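Leave the Gap Alone

By Kendra Sutherland

The first thing I was taught in my first shop job was to face up. You pull every item to the front of the shelf, label out, so that a row of two looks like a row of ten. I did it every evening for 13 years, in a grocery store and then in a corner store, and I was good at it. I now think most small shops should do a lot less of it.

Facing up came down to us from the supermarkets, and in a supermarket it makes some sense. There is a stockroom, a truck comes overnight, and whoever fills the shelf works from a printout. The person pulling things forward is only making the place look decent until morning. In a small shop the person facing up is also the person who orders, and the person who orders needs to see what is missing.

When Yvette Beaudoin took me on at her store in Ikcombe, she had 300 lines on the books and one set of shelves for anything sweet. I faced it all up the first night without being asked. The next morning she walked past it with her order pad and wrote down nothing. By late afternoon we were out of the plain milk chocolate, and we stayed out until the next delivery. There had been one bar at the front of that row and air behind it. She wasn't angry, but she did ask me to stop.

Her own method was to let the shelf run down. Stock stayed where the customers left it, and when a section got low enough to look bad she cleared it, wiped it, and built it again from the back. While it was being done it looked terrible. I used to want to hurry that part so customers wouldn't see it.
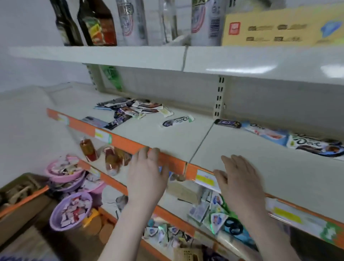

Hands at the price rail, with the chocolate still in a heap at the back of a mostly bare shelf.

I have come around to her view of the heap. Putting everything in one pile makes you pick up each bar again, and picking it up is the only time you look at the date on it. If you slide a row forward you never touch what is behind the first two. At Yvette's I found bars that had been moved forward and back for months by careful people, me included.

The price labels are the other thing. A full shelf hides a wrong label very well. The customer sees the product, sees a number somewhere under it, and carries it to the register, where the argument starts. With the shelf bare you can stand in front of the rail and ask of each label what it is there for. Some belong to things you stopped selling last December.

Keegan Friesen, who runs a bigger place than Yvette ever did, tells me I am wrong about all this. He says an empty shelf loses sales, that people walk in, see white metal, and decide the shop is closing. I take the point for the window and for the shelf beside the door. I don't take it for the rest. People who use a small shop know it already. They come in for milk and a particular candy bar, and a gap tells them the bar is sold out, which is useful to know before they have searched the whole row.

There is a cost, and I should be fair about it. Clearing a section takes longer than facing it up, and it can't be done with a line at the register. Yvette did one section a day in the quiet hour after two o'clock and left the drinks for last — bottles are heavy and they show dust. Some weeks she didn't get to them.

I would still start there. Pick the worst shelf, take everything off the front, and don't put a single thing back until the labels are right. If what you have left fills only half of it, leave the other half bare until the order comes in.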